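Sorting the small drawers

I bought the little chest of drawers in August and used it as a place to put things down. By last week the top drawer wouldn't close over the receipts, so I took everything out and started again.

It has four drawers, all the same width, and I gave each one a job. Stamps and pens go in the top. Batteries are in the second, thread and needles in the third. The bottom one is for keys I can't match to a lock.
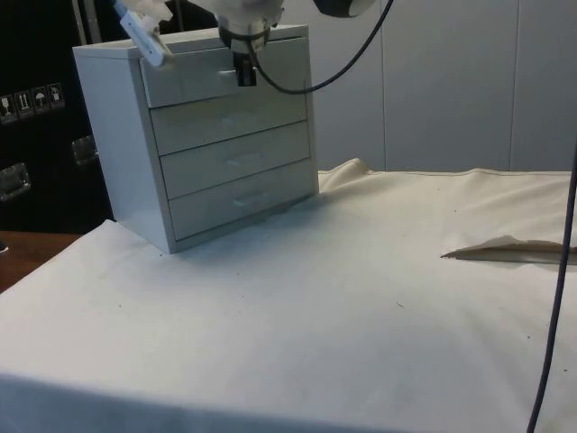
2 min read

The handles are small and nearly the same color as the fronts, so at first I kept feeling around for the second one. I thought about labels. Petronella Kekana lent me a roll of the Canesell ones, but I left them off because I liked the plain white.

The receipts took longest. I had 181 of them and kept almost 100, mostly for the boiler and the car. The rest went in the recycling.

Next is the kitchen drawer with the string in it. I haven't opened that one all the way in a while.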